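Sowing chillies in January — too early or not?

Started by windowsill_wren, January 16, 2021

windowsill_wren
Right, I've gone and done it! 36 chilli seeds in modules on top of the fridge, four varieties, and I am far too excited for a grown adult. Last year I waited until the end of February and the habaneros only just started colouring up when the cold nights came. This year they get a proper run at it. Who else has started?

mossy_pete
Too early, sorry. I used to do this every winter and ended up with pale, floppy things leaning at the glass. Light is the problem, not warmth. Mine go in during the last week of February and they catch up every time.

Nanna Juhl
I'm with wren! For jalapeños Pete is right, they're quick enough. But habaneros and anything in that family are so slow to get going that a January start makes a real difference here. I had ripe fruit 17 days earlier last year than the year before, same greenhouse, same seed. I write it all down in a notebook, so I trust that one :)

mossy_pete
Same greenhouse, different summer though. You can't put that down to the sowing date.

Nanna Juhl
Fair point. I still enjoyed the 17 days.

tallboy_beans
Do you lot cover the modules? I put cling film over mine and got a lovely crop of green fuzz.

windowsill_wren
I use a clear lid with the vents open a crack, and take it off the minute I see a loop of stem. Water from underneath as well — that helped me more than anything with the fuzz.

Samer Semaan
Bottom heat and a cheap thermometer, that's my whole advice. I keep mine at 27 degrees until they're up and then drop it quite a bit. Sowed 53 last winter and lost very few. The compost matters too. I sieve it by hand through an old kitchen sieve, and the difference in how evenly they come up is lovely to see.

tallboy_beans
53! Where do you put them all?

Samer Semaan
Spare room, landing, bathroom sill, my sister's kitchen. I give most of them away in spring. The neighbours have started hiding.

mossy_pete
And lights? Because if you've got lights I take back half of what I said.

Samer Semaan
Two LED strips under a shelf, on for fourteen hours. I keep them close to the leaves and raise them as the plants grow. The shelf took me a whole afternoon because I put the brackets on upside down the first time and had to unscrew the lot. Get a powered screwdriver if your wrists are anything like mine.
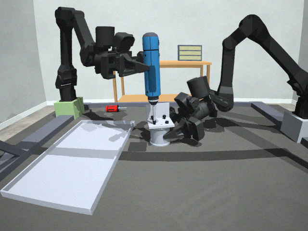 Anyway, once the strips were up the seedlings stayed short and stocky, and I potted them on at the second pair of true leaves. I bury them a little deeper than they were, up to just under the seed leaves.

mossy_pete
I don't bury mine. Tomatoes yes, chillies no. Had stems rot on me twice.

Nanna Juhl
Never had rot, but I let the compost get nearly dry between waterings at that stage. Maybe that's the difference?

mossy_pete
Could be. I'm heavy handed with the can, my wife says so too.

tallboy_beans
OK you've talked me into it. One tray of habaneros this weekend, jalapeños in February like Pete says. What size pot do they finish in?

windowsill_wren
Mine end up in ten litre pots. You can go smaller for the little bushy ones. And do report back when they come up, I love the first loops!

Samer Semaan
Seven litres is plenty for me, but I feed every week from first flower. Ordinary tomato feed, half strength to begin with.

windowsill_wren
Just checked on top of the fridge again. Nothing yet. It has been four hours.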